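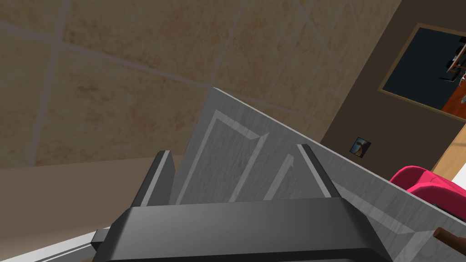

Lists > demo-learning > Archive > Thread view

Previous message Next message Reply Index

Subject: Re: [demo-learning] Livwood teleop set, second release

On the second release, the Trimthorpe maintainer wrote:

> The Livwood kitchen set is up to 3,969 episodes, all driven by remote
> control in the simulator with the Sirko hand controllers. We kept 3,182
> after filtering. Our feeling is that the data is now good enough that
> anyone can train a table-clearing policy on it without collecting any
> more of their own.

I've read the release notes twice and I'm still not convinced, so here's my grumble for the archive.

First, the filtering. You dropped 787 episodes and the notes give it one line, "operator error". I'd have liked to see those. If an operator opens the grippers over nothing, backs off and has another go, that's the stuff a policy needs, as it will spend half its working life in exactly that position. A set with all the fumbles taken out teaches a robot what to do when it's already doing well. We made the same mistake with our own set at Pasto, kept only the tidy runs, and the arm would miss a cup by a finger's width and then sit there looking at the bench until we hit stop.

Second, the two arms. The task text says "bimanual" all the way through. I loaded up a stretch of the kitchen episodes and kept finding the right arm over at the wooden table while the left one hung down below the door panel. Might be a bad draw on my part. But if one hand is parked for most of a run, the policy learns to park it, and "bimanual" on the label is a bit rich.

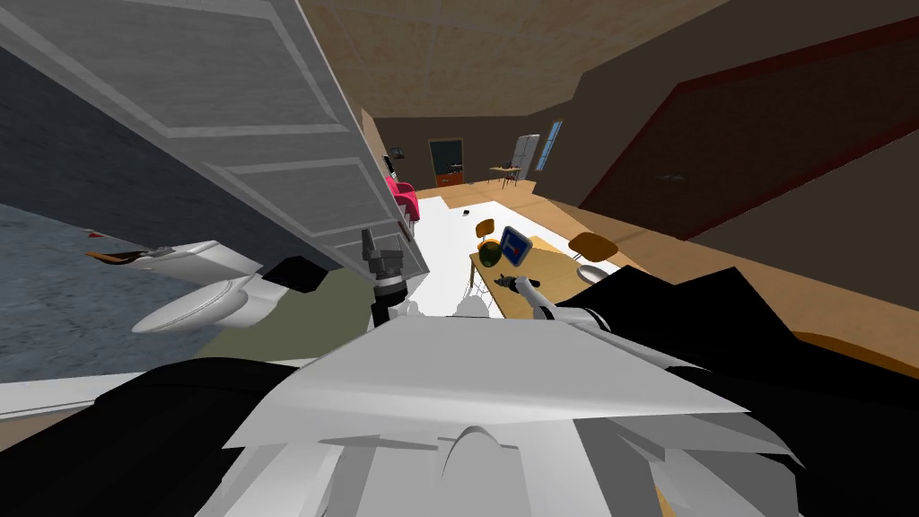 Someone on the Livwood tracker has argued that an idle arm is still a demonstration, that the operator has chosen to keep it out of the road and the policy ought to pick that up as well. Fair enough, up to a point. I'd want to know it was chosen. With the Sirko controllers I've caught myself forgetting my left hand altogether for minutes at a time, and the log can't tell forgetting from deciding. Has anybody checked the left controller stream for plain dead stretches? It's a ten-line script.

Third, clutter. I do like that there's more than one thing on the table. A grey plate, a round green thing and something blue standing up is a fairer test than a lone cube on a bare top. Reaching in beside the blue one without clobbering it is where I'd expect remote driving to show its limits, because you've got no feel in your fingers and you're judging depth by eye. So where are the collision counts? The sim must know every contact. Please publish them per operator.
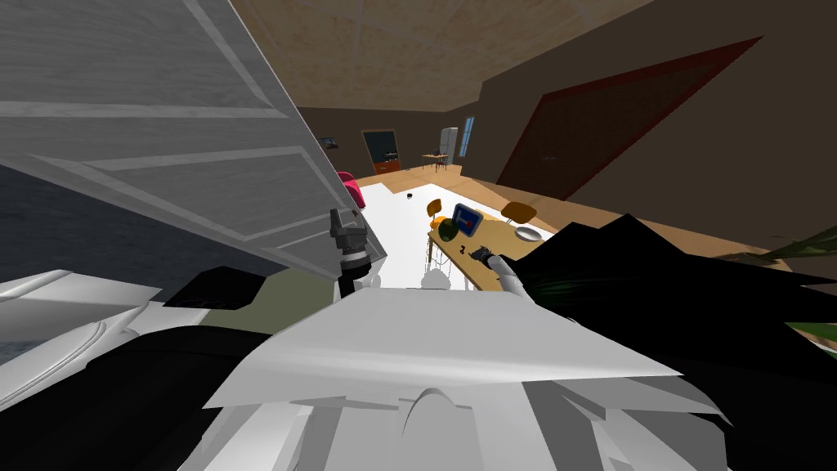

One reply off-list put it to me that hand-guiding a real arm has troubles of its own, that your body blocks the cameras and you end up pushing the elbow into poses the motors would never find by themselves. Yes, and I've got the sore shoulders to show for it. I'm not claiming one way is clean. I'm saying the notes compare 600 remote episodes against 30 guided ones and call the matter settled, and I wouldn't let a student hand that in.

What would change my mind:

- the dropped episodes, unfiltered, in their own folder
- contact logs
- which operator drove which run (a letter code will do)
- the guided comparison done again with even numbers

If it's a storage problem we've got room on the Pasto mirror and I'm happy to host the lot. Also the checksum file for the kitchen archive is still the one from the first release, or it was at lunchtime.

Previous message Next message Reply Index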